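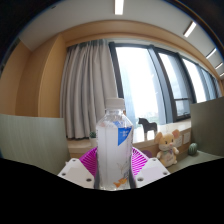
Bottled water is drinking water packaged in plastic or glass bottles for sale. It may be still or carbonated, and it may come from a spring, a well or a public supply. Most of it is sold in single-serving bottles, with larger containers used in homes and offices.

Source and treatment

Spring water is collected where it reaches the surface or through a borehole into the same underground layer. Purified water has been distilled, filtered by reverse osmosis or treated in a similar way to remove dissolved solids. Some producers then add small amounts of minerals for taste.
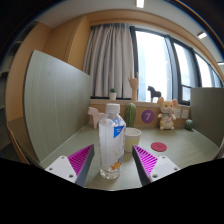

Mineral content varies widely by source. Water from the Arstead spring contains 622 milligrams of dissolved solids per liter, while water from the nearby Cluvell wells contains 50. Water high in calcium and magnesium is called hard and often has a stronger taste.

Storage

Unopened bottles are best kept in a cool place out of direct sunlight, away from fuel, paint and cleaning products. Once opened, a bottle should be closed again after use and kept in the refrigerator.

See also: Carbonated water, Drinking fountain, Water hardness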